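Jul 26, 2021

I spent most of the weekend on my great-grandmother's naturalization, and I want to write down where I got to before I forget.

Her name was Margaux Lacroix. The family always said she came over as a child and settled in Filtdale with an uncle. I had her marriage record and her obituary, and they disagree on her birthplace. The marriage record says Vastine. The obituary says Lebrun. I had been ignoring that for years.

The county finally put its declarations of intention online, 3000 cards in one long scroll with no index. They are filed by the first letter of the surname and after that in no order I could work out. I went through all the L's, then the C's in case a clerk had dropped the "La."
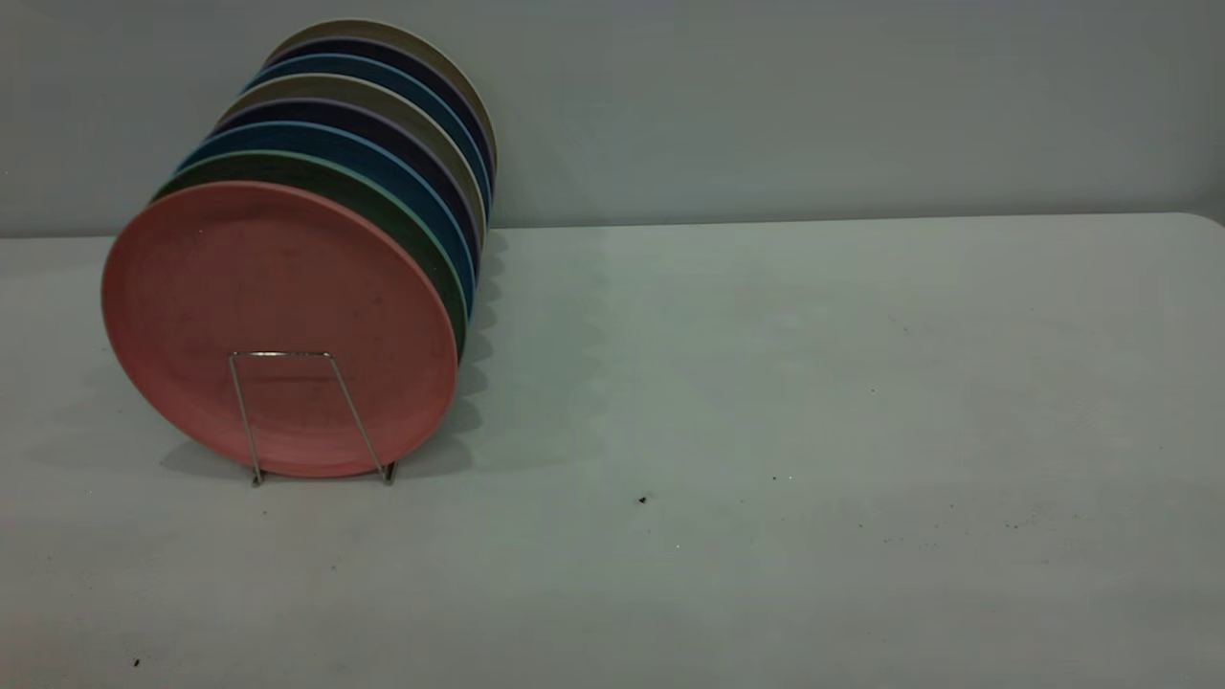

She was in the C's, as Margo Croix, card 119. The birthplace is Prollcombe, so now I have three. The address matches the one on her marriage record, and so does her occupation, seamstress, so I'm confident it's her. She was 52 when she filed, much later than I expected. I had been searching the wrong decade.

I checked a map. Prollcombe and Vastine are two miles apart, and I suspect she gave whichever name the person asking might know. Lebrun I can't explain yet. My cousin thinks it was her mother's maiden name and the newspaper mixed things up.

Next I need the petition itself, which isn't online. The courthouse takes requests by mail and charges per page. They told me to expect a copy in September. I'll post the names of the witnesses when I have them, in case they turn up in anybody else's tree.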